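What the hands know, and who gets paid for it

I have worked in kitchens for most of my adult life, and for the last two years I work in a kitchen where the food is not the product. The product is movement. We pick up bowls, we put bowls back, we open a drawer and close it, and all this is recorded through a gripper that we hold in the hand. Later, somewhere else, a robot is supposed to learn from it. The company is called Stiltell and it rents small apartments and ordinary kitchens for this purpose. I want to write about what this work does to the people in it, because most articles on automation speak only about jobs that disappear.

My job did not disappear. It changed its shape. Before, I was a cook in the canteen at Urnalwood, and a good day was a day when the soup was finished before the first shift came down. Now a good day is a day with 100 accepted recordings. An accepted recording is one where the grip is clean, the speed is even and I did not hesitate. The food I would have cooked is replaced by a number on a screen, and I had to learn to be satisfied by it. Some evenings I am.

The first thing that surprised me was how much I must slow down. A cook takes a bowl from the stack without looking. With the gripper there are only two fingers, and they do not feel for you. You must decide which finger goes inside the bowl and which one stays outside, and come to the rim at the correct angle, or the metal slides away. My colleague Hryhorii Hrytsenko, who was a dishwasher for many years, was better than all of us in the first week. He had handled wet steel every day of his life and never thought of it as knowledge.

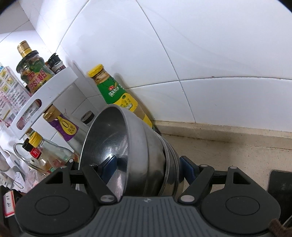
I believe that it is knowledge, and I believe that it should have a price. At present we are paid by the hour, which is fair as far as it goes. But a recording is used again after the hour is over. When a plumber repairs a pipe, he does not expect money each time somebody opens the tap. Milovan Ionescu, our shift leader, likes this comparison and makes it often. I understand him, but I do not agree. A plumber's pipe does not teach other pipes to repair themselves.

There is also the question of who becomes skilled. In the canteen, a young person began with peeling and carrying, and after some months she was trusted with the sauces. In our kitchen there is no such ladder. You are trained for one morning, and after that the only way up is to become the person who checks the recordings of others. I have done this too. I sat with the Arnex software and marked the failed grips, and by three in the afternoon I could not say any more what was a failure and what was only a different habit. Left-handed people were rejected more often than the rest of us until February, when somebody in the office finally asked why.

I do not want to be unjust. The work is warm and dry, my back is better than it was, and no one shouts. We are seven on the shift, and we talk all day, which was impossible next to the canteen ventilators. If a robot one day empties dishwashers at Urnalwood, I will not cry for the dishwasher's task – I have done it, and it ruins the skin.

My wish is more modest. I would like the people who do the showing to have a say in what is shown. We know which kitchen tasks are dangerous and which ones are merely boring, and we also know the few that people like. Hryhorii would give away the heavy pots immediately. I would keep the tasting and the cutting of herbs. Sosa, the firm that buys our recordings, sends a list of tasks every month, and up to now there is no line on it where we can write anything back.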